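How I descale a kettle (and the taps while I'm at it)

We moved to Lestmont in February and I'd never lived anywhere with hard water before. Within a fortnight the kettle had a crust on the bottom like the inside of a cave, and my tea had those little white flakes floating on top. Yuck! I bought a sachet of descaler, then another, and then my neighbour Gunvor Lie told me to stop wasting my money and buy citric acid.

So that's what I use now. It's a white powder, you get it in the baking or home brewing aisle, and a 200 g tub lasts me ages.

What you need

Citric acid
A measuring jug
An old toothbrush
A cloth you don't care about

Doing the kettle

Empty it first and give it a rinse to get rid of the loose bits. Fill it about halfway with fresh water, bring it to the boil and switch it off at the wall. Now add two tablespoons of the powder, slowly! It fizzes like mad, and if you tip it all in at once it can come up over the top (ask me about my worktop). I do one spoonful, wait for it to settle down, then do the other.

Leave it for half an hour. I usually go and do something else and forget, and it's been fine after two hours as well. Pour it away down the sink, have a look inside, and if there are still patches go round them with the toothbrush once everything has cooled.
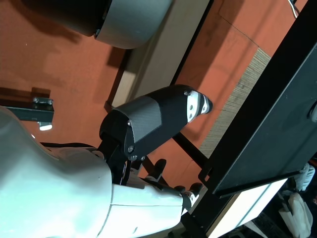 After that it's just rinsing. Fill it, boil it, tip it out, then do the same again. If the water tastes even slightly lemony, give it one more go. My other half says he can't taste it, but I can, so he gets the first cup.

Taps and shower head

For the taps I mix 100 g of citric acid into a litre of warm water, soak the cloth in it and wrap it round the spout. Twenty minutes is plenty. Please don't leave it on overnight, especially on anything with a coloured or brassy finish, as it can dull it. Try a hidden bit first if you're not sure.

The shower head can come off and sit in a bowl of the same mixture. Poke the holes clear with the toothbrush, then run the shower for a minute before you get under it.

A few warnings

Never mix this with bleach, or use it just after you've used bleach. Keep it off marble and other natural stone too, it will eat into the surface. And wear gloves if you've got any cuts on your hands, because it stings!

I do the kettle every three weeks or so. Flor Condori asked in the comments whether white vinegar does the same job. It does, but your kitchen will smell like a chip shop until teatime and you'll need a lot more rinsing.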